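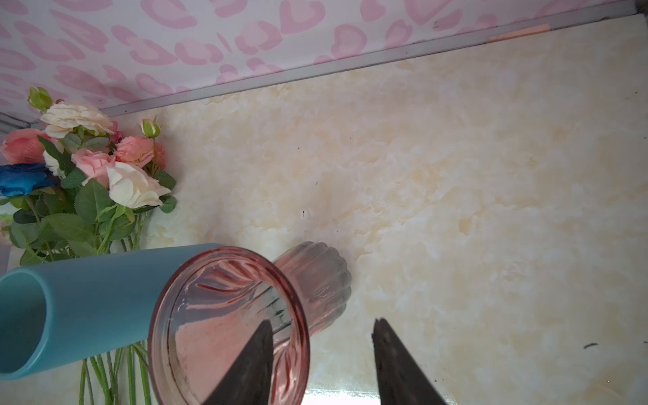

Last updated: 2026-03-18

Filed under: Student projects > Arm team > Open and closed tickets

Ticket: Arm stops partway through the flower task, gripper will not hold the pink vase
Opened by: Ksawery Sikora
Station: Bondiswood table, arm "Inga"
Status: Closed, one follow-up left open

Problem as reported

The task is to stand a vase up and put the flowers in it. Inga gets to the vase, closes, lifts a little and then the vase slides out and rolls. Sometimes the arm stops before lifting and the controller shows a grip timeout. It worked with the teal vase most of last week. With the pink glass one it has failed every time I tried it today, 7 attempts. Same starting spot on the table as far as I can tell.

I have already restarted the controller and reloaded the grip settings from the Jarndale folder. No change.

Reply from arm team lead

Please add the following before anyone changes settings: which settings file is loaded, what the wrist camera shows at the moment of closing, and whether the fingers touch the vase on both sides. Also say which end of the vase you are going for.

Ksawery

Settings file is jarndale_grip_b. It is the one we used for the teal vase.

I was going for the open end, one finger inside the mouth and one outside, so it pinches the wall of the glass. The left finger goes in. The right one closes from the outside. On the log the right finger reports contact late, and on 3 of the attempts it never reported contact at all before the timeout.

I ran it with the flowers off the table too, in case the stems were pushing on something. It still failed, so I put them back.

Reply from arm team lead

The teal vase has a thin rim and the pink one has a thick rim, so the "b" file may be closing to a width that makes no sense for it. Check the close target. Also check finger zero, because late contact on one side usually means the fingers are not centered. Steps:

1. Move the arm up clear of the table.
2. Open fully, then close with nothing between the fingers.
3. Write down the position reading when the tips touch.
4. Do it again with the wrist turned a quarter turn.

Don't run the zero routine yet. I want the numbers first.

Ksawery

Done. The tips touch at 1,141 counts with the wrist level. With the wrist turned I get the same number. The sheet taped inside the cabinet door says it should be zero, plus or minus a few. So it is well off.

I watched it close from the front. The left finger gets to the middle and the right one is still coming. They do meet, but off to one side.

I looked back through the bench notebook. The right finger was taken off and put back on in the Bresetti session, when we were changing the pads. There is a line saying "pads done" and nothing about zeroing after. I was at that session and I don't remember doing it either.

Reply from arm team lead

That would explain the late contact. It would not explain why the teal vase worked, unless the grip on that one was from the outside with both fingers. Was it?

Ksawery

Yes, across the body. The vase just shifted over a bit when the first finger hit it, then both were on. The pinch on the rim has no room for that.

Reply from arm team lead

OK. Take the right finger off and look at the seat before you zero. If it is not sitting flat the zero will drift again in a day.

Ksawery

Took it off. There was a bit of old pad glue in the seat, a thin ridge along one edge. Scraped it out with the plastic tool, wiped it, put the finger back and tightened both screws evenly. Ran the zero routine. Empty close now reads 2, then 2, then 1.

Ran the task again with the pink vase:

Attempt 1 – both fingers report contact, lifts, slips when the wrist starts to turn.
Attempt 2 – same.
Attempt 3 – same, but it got further.

So no more timeouts, but it still can't stand the vase up.

Reply from arm team lead

Progress. Now copy the settings file, call it jarndale_grip_c, and change these in the copy only:

- close target: set for the thick rim, measure it with the calipers
- close speed: half
- wrist turn speed: half
- hold time before lift: one full second

Leave the force limit where it is. It's glass and we have one of them.

Ksawery

Made the "c" file and left the force alone. The vase went upright on the first run. Did it again from a slightly different angle and it was fine. On the third run it went up but leaned and I caught it by hand, so I'm not counting that one as good. I think it was set down before the base was flat. I raised the release height check and it has not leaned since.

The flowers are a separate thing. When the teal vase is lying on the stems, the arm can't pull the bouquet free without dragging the vase along. For now the order in the script is vases first, flowers last.

Resolution

Cause: right finger reseated over leftover glue and not zeroed after the pad change. Second cause: wrong close target for the thick-rimmed vase.

Fix: seat cleaned, finger zeroed, new settings file jarndale_grip_c for the pink vase. Keep using "b" for the teal one.

Added to the bench sheet: zero both fingers after any pad or finger change and write the reading in the notebook with your initials.

Follow-up, still open: the script does not pick the settings file by itself. Whoever runs the task has to load "b" or "c" by hand between vases. Ksawery will look at it before the June demo. If you get a grip timeout before then, check which file is loaded first.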